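Wustville Home Repair Board > Ventilation and Moisture > Bath fan duct drips in cold weather

ducttape_dan
23 Apr 2020

Second winter in the house and the same fault as the first. Looking for opinions before I open up the attic again.

Symptoms

Water drips from the bathroom fan grille during cold spells. It starts a few hours after the morning showers and stops by evening. No drip when it rains, no drip in summer. In January I had a brown ring on the ceiling the size of a saucer, and the drywall paper is starting to lift at one edge of the cutout. I have primed over it once and it came back. 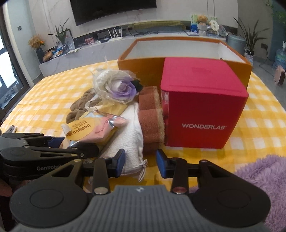
Existing setup

Fan is an Otine, the mid-range one with the plastic scroll. Duct is 100 mm insulated flex, 6 m long, running up to a roof cap near the ridge. There are two sags in it where it crosses the trusses. Attic floor has 200 mm of blown cellulose and the duct sits above that the whole way. Roof cap is an Arkden with a spring damper. The fan is on a plain switch with no timer.

What I am considering

1. Replace the flex with rigid galvanized, same route, and wrap it.
2. Leave the flex, pull it tight and bury it in the cellulose.
3. Abandon the roof cap and go out the gable wall.

Bittencourt Roofing came out and quoted for a new cap and flashing only. I am not convinced the flashing has anything to do with it, but they are the only people who have been up there.

raftertail

The drip has no correlation with rain, so leave the flashing alone. You have warm wet air condensing on a cold duct wall and running back down to the lowest point, which is the fan housing. The two sags hold some of it and release it when the frost in the duct melts.

Option 1, but wrap it properly. A bare or badly wrapped rigid duct in a cold attic is worse than insulated flex. Joints sealed with foil tape or mastic, not the cloth stuff. Crimped ends should point in the direction of airflow on a dry duct, but on a rising run that can collect water you want the joints taped well enough that the lap direction doesn't matter.

K_Lindgate

Disagree with going straight to rigid. Six metres of flex pulled tight will move enough air for a small bathroom if the fan is sized for it. The sags are the fault. Pull them out, cut off the excess, support it on the truss chords and cover it with cellulose where it runs low. That costs a bag of insulation and an afternoon. If it still drips next winter, then spend the money.

Also check that the vapour jacket on the flex isn't torn. A torn jacket lets attic air into the glass fibre and after that the R-value is fiction.

ducttape_dan

The jacket is torn in one place, at the fan collar, where somebody closed it up with a zip tie. I can see damp glass fibre there. I had assumed the damp came from the inside.

On sizing, the label on the fan is painted over. I held a sheet of toilet paper to the grille and it stays up, just. With the bathroom door open it stays up better, so there may not be enough undercut on the door.

raftertail

The paper test tells you there is suction and nothing about volume. Open the roof cap damper by hand and see if it swings freely. Arkden springs seize with lint. A half-shut damper on a long run will cut the flow to a fraction of the label rating, and slow air has more time to cool before it gets out.

As for K_Lindgate's approach, I have no quarrel with burying the duct, only with burying flex. You can't see what it is doing under there and it will settle into a new sag where the cellulose is loose.

K_Lindgate

It settles if it isn't supported. I said support it. A strip of plywood under the low section and it isn't going anywhere.

ohm_on_the_range

Put a timer on it first. A plain switch gets turned off the minute people leave the room, and then the duct is full of saturated air with nothing pushing it along. Twenty minutes of run-on after each shower clears the room and dries the duct. You need a neutral in the switch box for most electronic timers. A mechanical spring-wound one doesn't need it.

What is the humidity in the rest of the house? If the bedrooms are well above 40 percent when it is bitterly cold outside, the fan duct is only where you happened to notice it. Look at the window sills and the underside of the roof sheathing as well.

ducttape_dan

Had a meter in the hallway overnight. Reads 40 percent, outside temperature just below freezing, so no idea what it was in January. Sheathing is clean except for dark staining on one sheet beside the roof cap. The nail points there are rusty. Everywhere else they are bright.

Damper checked from a ladder. It opens a finger's width and stops. There is a felt-like plug of lint behind it. I took out what I could reach with long-nose pliers and it now opens to what I would call two thirds.

Current plan is damper, timer, then duct, in that order. The gable wall is still on the list for the long term, although it would mean a horizontal run and cutting the siding. 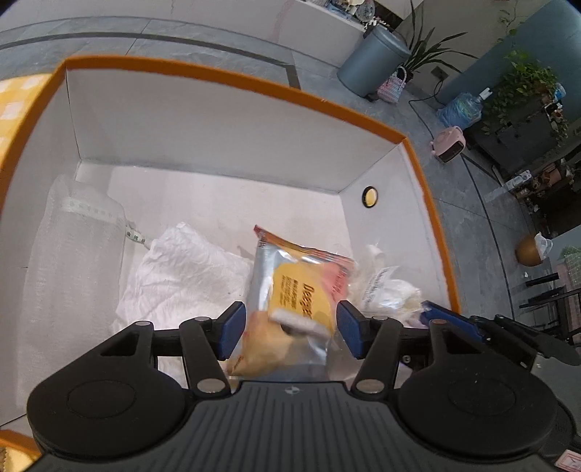
Gilmar Sales

The gable route deserves to be higher on that list. A horizontal duct sloped slightly down toward the outside drains any condensate out through the wall hood, so the water never returns to the fan. With a roof cap you rely on the duct staying warm enough all winter. Keep the hood well away from any soffit vents or the moist air goes straight back into the attic.

If you stay with the roof, step up to a larger duct only if the fan is made for it. Going oversize slows the air.

K_Lindgate

Slope to outside is right for a short wall run. On a long one across an attic I have seen ice form in the hood and block the flap. Both routes have a failure mode.

raftertail

Rusty nails beside the cap suggest air is leaking out of the connection between duct and cap. Check that the collar is fastened with screws and sealed. Plenty of roofers push the flex over the stub and leave it.

ducttape_dan

Checked. One screw, no tape, and the flex had slid partway off the stub. Refastened with three screws and foil tape. Spring-wound timer ordered. I will leave the ceiling unpainted until there has been a proper cold snap, and I've told Bittencourt no on the flashing.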